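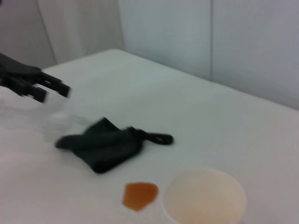 A white tabletop.

Puresden is a vegan cafe and bakery in Endcombe, known mainly for its open toasts and for a cultured cashew spread sold under the same name. It was opened by Llinos Beddoe and Iestyn Parry in the former Rees ironmonger's shop, whose painted sign was kept over the side door.

History

Beddoe and Parry first sold bread and spreads from a market stall in Endcombe. The lease on the Rees building was offered to them by Bleddyn Rees, the last owner of the hardware business, and the cafe opened on 22nd January with a short menu of toast, soup and filter coffee. The oven was installed in February. Until then, loaves were baked at Zindport and brought over each morning by van.

Carola Diekmann joined as head baker in the second year and replaced the original white tin loaf with a rye and wheat sourdough. The tin loaf remains available to order.

Menu

The menu is built on toast, served in single or double slices. Standing items include smoked carrot with dill, white bean and roasted garlic, and mushroom with black pepper. A sweet version uses stewed plums and oat cream. Soup changes daily and is served with the heel of the loaf - a practice carried over from the market stall.

All dishes are free of meat, fish, eggs, dairy and honey. Most contain wheat. A buckwheat loaf is baked separately for customers avoiding gluten, but the kitchen is not certified gluten-free.

Bread and spread

The house loaf is made with a rye starter and proved overnight in a cold room. Each loaf weighs 400 grams after baking. Slices for toast are cut thick and browned on one side only, leaving the upper face soft enough to hold a topping.

The cashew spread is made from soaked nuts, salt, lemon juice and a live culture, and is held for 3 days before use. It is sold in plain, chive and smoked versions. The smoked version was withdrawn for a time after a change of supplier and later returned with a coarser texture.

Reception

Food writer Ieuan Yorath praised the bread and the mushroom toast but found the coffee thin. The roast was changed the following year.

See also

Open sandwich
Plant-based cheese
Sourdough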